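Gripper drops corded pendants halfway to the tray, force reading looks normal

Asked by Souad Fahmy, 14th January

Hi all, hoping somebody has seen this one. I run a small sorting job at home with a two-finger gripper, the parallel linkage kind, and it has started letting go of things in mid-air. Beads and bracelets are fine. It's the pendants on knotted cord that fall, and one chipped last night when it landed on the floor, so I'm kind of upset.

What happens: the fingers close, the force number climbs to 50 and sits there, the lift starts, and then somewhere on the way over the pads snap shut on nothing. The log gives me fault 752 (grip lost), but only after the piece is already gone. I swapped the pads in December and I did recalibrate after that, I promise! I've also slowed the lift way down and it made no difference at all. 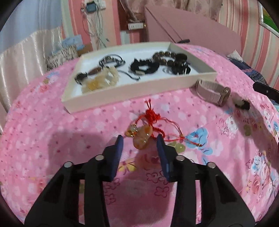

Fouad Kettani wanted to know which part of the piece I was closing on, the stone or the knot. Fair thing to ask, and the answer is the stone, always, with the red cord left to trail wherever it likes. The stone is glossy and kind of gourd-shaped, so maybe that's half my trouble? I'd try the knot but I'm scared of fraying it. Any ideas before I chip another one?

Nouhaila El Sherbiny

Ok so I had pretty much this with a Bilusus gripper and it drove me nuts for weeks. A rounded stone only touches the pads in a tiny spot. Your force number can look great while the thing is slowly rolling out, and if a bit of cord gets between pad and stone it's worse, the cord squishes and you lose your grip. Turn the piece so you're closing across the flattest part you can find, and lay the cord away from both pads before you close. Then lift just a little, stop for 2 seconds, and look at the finger width. If it's creeping inward, put the piece down and try again.

Also set the 752 fault to trigger on width change if your controller lets you. Mine was waiting for the force to drop, and by then you're picking bits off the floor. And put a folded towel under the path, please, until you trust it!

Amancay Henríquez

just turn the force up, 50 is nothing

Bouchra Bensaid

Please don't just turn it up. I did that on a stone pendant and it shot out sideways and hit my glasses. Wear something over your eyes while you test. New pads can be slick too, so wipe them with a little alcohol, let them dry and redo the zero with the fingers fully closed. Mine was off by a hair after a pad change and I'd have sworn I did it right the first time.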